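3.2 What lives on the back corner

I went into this part of the study thinking I would write about drawers. Drawers are where people told me their stuff was, and I had a whole coding sheet ready for them (dividers, no dividers, the drawer that sticks). Then I started reading back through my notes from the first visits and the word that kept turning up was "corner." Back corner, far corner, the corner by the wall. So I threw out the drawer sheet one Friday and started over with the countertop, and this section is what came of it.

By corner I mean the flat bit of a vanity top behind and beside the basin, where the raised edge along the wall turns and meets the raised edge along the side. It's a funny little piece of real estate. On a one-piece top, where the basin is molded into the counter, there isn't much flat surface to begin with, and the corner is usually the largest part of it you can put something down on and forget. Water from the faucet mostly goes forward. Elbows mostly stay out. You have to reach past the faucet to get anything from there, so whatever you leave there tends to be something you either use once a day or not at all, and I got very interested in which of those two it was!

I visited 18 bathrooms for this, all of them in rented places, all of them with a single basin. In each one I asked the same opening question, which was simply "what's on here that you'd leave if company was coming?" Imani Boateng, who did the second round of coding, thought the question was too leading and she may well be right. We kept it because people answered it quickly and then kept talking, and the talking was the good part. One man in Hevar Court answered "the soap" and then spent 25 minutes on why his soap had moved from the left side of the faucet to the right and back again over the course of a winter.

The answers sorted themselves pretty fast into what I've been calling residents and visitors. A resident is a thing with a spot. If you pick it up to wipe, you put it back down in the same place without thinking, and if somebody else moves it you notice. A visitor is a thing that got set down: a hair tie, a receipt, the cap from something. Visitors pile up along the front edge and on the rim of the basin, where your hands already are. Residents go to the back. I don't think that will surprise anyone who has ever cleaned a bathroom, but I hadn't seen it written down, and it held up in all but two of the homes.

The clearest cases were the counters that had been pared down to one resident, as in Figure 3. Everything else is either put away or was never there, the basin and the flat part around it are clear, and a single upright container stands in the rear left corner, tucked in where the raised edges meet. I find this arrangement very restful to look at, which I realize is not a finding.
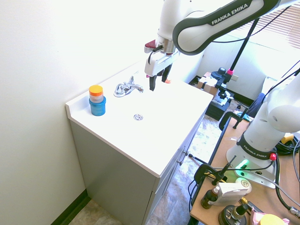 Figure 3. White vanity top with integrated basin and a two-lever chrome faucet. The one loose item, a cylindrical container with an orange lid and a blue base, is in the left rear corner.

3.3 Color, height and being left alone

Once I had the residents listed I wanted to know what they had in common, and the first thing that jumped out was height. Things that stayed put in the corner were almost always taller than they were wide. Flat things (soap dishes, trays, a folded washcloth) drifted forward. My guess is that you can grab a tall thing over the faucet without looking, and you can't do that with a dish, but I only have people's own accounts to go on and they were vague about it.

Color was messier. Imani and I both expected bright containers to get hidden in the cabinet, especially on an all-white top where one spot of orange or blue is going to be the first thing you see. Some people did talk that way. One woman had poured her mouthwash into a plain Gollby bottle for exactly that reason, and then had to label it after a houseguest took it for hand soap. But plenty of others liked having the one bright thing. They said it helped them find it in the morning, or that it made the room look lived in, and 5 of them used the word "cheerful" or something close to it.

I also asked how the counter got wiped, and this turned out more useful than either height or color. People with one resident wiped around it most days and lifted it maybe once a week. People with several wiped the front half, stopped at the faucet, and left the back for later. I include myself in that second group, and I cleaned mine the night I typed up these notes. The next section goes back to the front edge and the visitors, where the February revisits gave us a lot more to work with.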